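Counting Demonstrations: What We Learned (and Did Not) From Teaching Two Arms to Clear a Table
Final report, Robot Learning Practicum, Colavcombe
Bilal Tannous and Rosalie Danzer
2019-01-19
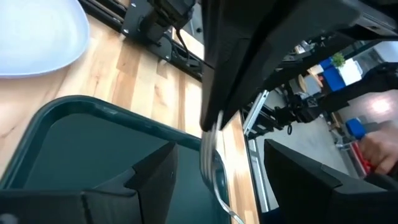 Jacobus Gumede asked, after reading our draft, why a report on collecting examples spends so little time on the policy that was trained from them. He thought a reader would want the success rate first and the data second. We have kept our order. The success rate is in section 5 and it is not impressive, and we think the reasons for it are in sections 2 through 4.

1. What we set out to do

The assignment was to pick a household task, record people doing it by teleoperation, and train an imitation policy on the recordings. We chose clearing tableware: plates, forks and spoons on a wooden table, moved to or from a tray. The lab handout says that a task like this should be "learnable with a moderate number of demonstrations." It doesn't say what moderate means, and we never found anyone willing to commit to a figure.

Our own question was narrower. Does adding more demonstrations help if the people giving them don't agree on how to do the task? Most of the reading for this course treats the number of demonstrations as the thing that matters. We doubted that going in, and we should say so, because it probably colored what we looked for.

2. Collection

We recorded 1,426 episodes between early November and the end of the term. Each episode is one object moved once. The operator moves a pair of leader arms by hand and the working arms follow. Wrist cameras and an overhead camera record along with the joint positions.

Five people operated: the two of us, Thịnh Vương, Elspeth Yule, and Jacobus for two sessions. Operators got one page of instructions and a few minutes of practice. The instruction page was revised three times. We should have thrown out everything recorded under the first version and did not, for the bad reason that we had already spent two evenings on it.

Forks were the slow part. A plate has a rim that sticks up where a finger can get under it. A fork lying flat gives the gripper very little to close on, and the operators all ended up with their own method. Thịnh pinched the handle near the middle. Elspeth went for the neck, just behind the tines. Rosalie slid the fork toward an edge first and picked it up from there. All of these count as correct under the instruction page, which only says "grasp the utensil and place it in the target area." To a network that is trying to copy all of us at once, they are different tasks with the same name.

3. Labeling and filtering

Two people watched every episode and marked it keep or reject. We rejected drops, collisions with the mounting rail, and any episode where the operator stopped for a long time in the middle. After this pass 1,062 episodes remained.

We don't trust that number very much. On the shared subset that both of us marked separately before talking, we disagreed most often about hesitation. Bilal kept an episode if the object got where it was going. Rosalie rejected it if the arm hovered or backed up. Either rule can be defended. What can't be defended is that we used both of them for a week without noticing.

A second and stricter pass, using Rosalie's rule throughout, left 871 episodes. We trained on both sets.

We also want to flag the backgrounds. The room was in normal use the whole time, so what the wrist cameras saw past the table changed from one session to the next. Lighting changed too. Some papers would call this useful variety. It might be. It might also mean that the network can tell which operator is driving from what is behind the table, since most of us had regular time slots. We did not test this, and we wish we had.

4. The problem with wrist views

The wrist views show the fingers and the object close up, and that helps right before a grasp. They are less help afterward. A thin utensil between two thick fingers leaves few pixels to learn from, and when the arm moves quickly the tines smear. With a plate the trouble goes the other way: too close, and a large part of the view is a plain pale surface with nothing on it to tell the network how far away it is.

We tried asking operators to slow down. Episodes got longer and the images got sharper, but the motions became jerky, as if people were thinking about each joint. Elspeth's slow episodes were rejected far more often than her normal ones. We went back to letting people move at the speed they liked.

5. Results

We ran 17 test trials per object type on each policy. This is too few to support fine comparisons, and we ask the reader not to make any.

The policy trained on the larger set placed plates reliably and picked up forks less than half the time. The policy trained on the smaller set did slightly better with forks and no differently with plates. When the fork grasp failed, it usually failed the same way: the gripper came down between the neck and the middle of the handle, at a point none of the operators had used, and closed on air or knocked the fork sideways. We read this as averaging between operators. Dr. Mansour's comment on our poster was that it could as easily be a calibration offset, and we can't rule that out with the trials we have.

6. What we would tell the next group

Settle the grasp before recording. Write it on the instruction page with a drawing.

Mark a shared set of episodes in the first week and argue about it then.

Shuffle the operators' time slots.

Be careful with the claim that more data will fix it. We heard that from several people, and for plates they may be right. For forks we removed 191 episodes and the result did not get worse. One comparison with a handful of trials proves very little, but it is more than we were offered in support of the opposite view.

The episode list, with both sets of labels and the three versions of the instruction page, is in the course folder under Indcombe. The raw joint logs from the first two evenings are there too, in a separate directory, and should not be mixed in with the rest.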